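From: Kaan Karaca
To: Flurninwood household list
Subject: Re: [household] Bowls and plates for the shared table

> Could someone say what is staying out on the white table and what is
> going back in the cupboard? I have 4 boxes from Privier in the hall
> and I don't want to unpack more than we need. Also, is the glass
> meant to be kept apart from the rest, or can it all go in together?
>
> Işık

Hello Işık, hello all,

Leave the Privier boxes taped up for now. I went through the crockery this morning and we have enough for everyday use without them.

What I would like to keep on the table is one plate for packets, so they don't slide about, and a few small bowls for loose things. The pinkish plate does well for this. A long packet will lie across it at a slant if it won't fit any other way. The pale green glass bowl should stay out too. It is clear, so you can tell when it needs filling.

On your second question, please keep the glass apart. Last May two glass bowls were chipped because they were stacked with plates on top. The Plastby tubs can go in any order, and they hold 400 ml each, whatever the label says about 300.

The table itself has small holes in the top. Please don't plug them with tape again, as it leaves a sticky ring that collects crumbs. If something spills near one, lift the bowls off and wipe underneath as well.

I have not decided about the blue things. They don't match the rest but they are a good size, and I would sooner use them than buy more. If anyone wants them for their own room, tell me before the cupboard is sorted.

The cupboard order I have in mind is plates on the lower shelf, glass on the middle one, and tubs on top with their lids beside them. The lids were in the drawer with the string, where I only found them by accident. I still need a liner for the middle shelf. If there is a spare piece left over from the kitchen drawers, please put it on the stairs and I will cut it to fit.

Kaan

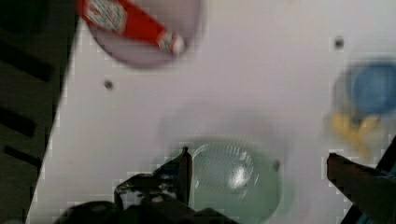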